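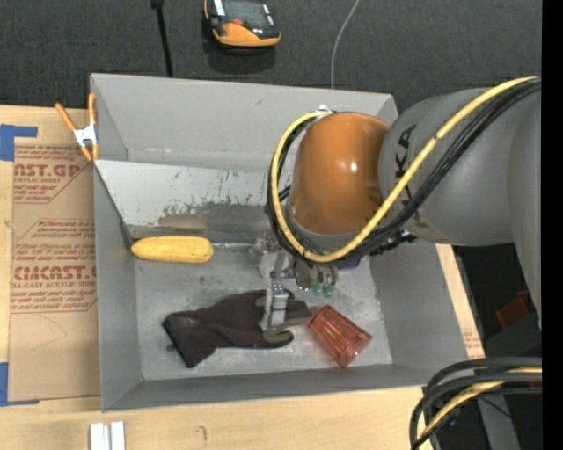 Hanna Piątek asked whether the grasp planner could be documented separately from the arm driver, as most people who open this repository only want the planner. Fair request, so the two are now split and this file covers the planner alone. The driver notes have moved to docs/driver.

Skadivo

Skadivo is a grasp planning package for picking mixed objects out of an open bin. It takes a depth image and a colour image from a fixed camera, proposes grasps, scores them, and hands the best one to the motion layer. It does not move anything by itself.

Status: in use at Drerel, under active change. The interface in skadivo/api.py is stable. Everything under skadivo/experimental may break between releases.

What it does

Each cycle has four stages.

Crop. Points outside the bin are dropped, using the bin model in config/bin.yaml. The walls slope, so the crop is a tapered box and the margin is set separately for top and bottom.

Propose. Suction candidates are sampled on smooth patches, finger candidates on edges and ridges. Up to 100 of each are kept.

Score. A small network gives every candidate a value between 0 and 1. Suction and finger scores come from separate heads and are not directly comparable. The file calibration.json holds the mapping that puts them on one scale. If you retrain either head you must regenerate it.

Check. Candidates are tested in score order against the bin walls and the gripper model. The first one to pass is returned.

If no candidate passes, the planner returns None with a reason code. Please handle this. Older versions returned the least bad grasp instead, and the arm touched the wall more often than anyone liked.

Installing

Python 3.10 or later is needed. From the top of the repository:

pip install -e .
skadivo-fetch-weights
skadivo-check

The last command plans on a stored pair of images and should print a single grasp pose. A GPU helps but is not required.

Settings people change most

max_candidates: default 100 per type. At 50 the cycle is quicker and small items are missed more often.

wall_margin_top, wall_margin_bottom: in millimetres. Raise the top one first if the check stage lets through grasps that bring the wrist close to the rim.

prefer: one of suction, finger or none. Leave it on none unless you are testing one of the tools.

cable_envelope: adds a swept volume around the wrist for the cable loop. On by default. Measure your own loop before trusting our numbers, and measure it again after any recabling.

Training data

The shipped weights were trained on 3579 labelled grasp attempts recorded at the Lerutside bench. Each record has the image pair from before the attempt, the chosen grasp, the tool used and the outcome. Outcomes were written by the driver from vacuum pressure or finger width, and Felicja Górecki went through the doubtful ones by hand. The split is by object, so an item in the test set never appears in training.

Objects are household and toy items: gloves, tumblers, plastic food and so on. There are no bags, no liquids and nothing heavier than the tool can hold.

Known problems

See-through plastic. Depth on translucent items has holes, and the crop stage can lose the item altogether. Setting fill_holes to true helps with ridged tumblers but makes thin rods worse.

Gloves and other cloth. Suction scores on fabric are too high. Bernd Oltmanns has a patch on the branch cloth-penalty – it works, but it slows scoring and has not been merged.

Dark objects under the arm. If the image is taken before the arm has cleared the bin, the mask removes too much around the cables. Wait for the driver's clear signal before calling plan().

Worn metal. Scratches and chipped patches on the bin panels are sometimes proposed as edges. The check stage rejects nearly all of them, at a cost in time.

Changes since the February release

Tapered crop replaces the straight one.
None is returned when every candidate fails.
Reason codes added to the log.
The old Czarnecka bin model has been removed. Copy it from the previous tag if you still need it.

Contact

Bugs go in the issue tracker, with the log and the image pair attached. Questions about the labels go to Felicja. Jadwiga Lis looks after releases.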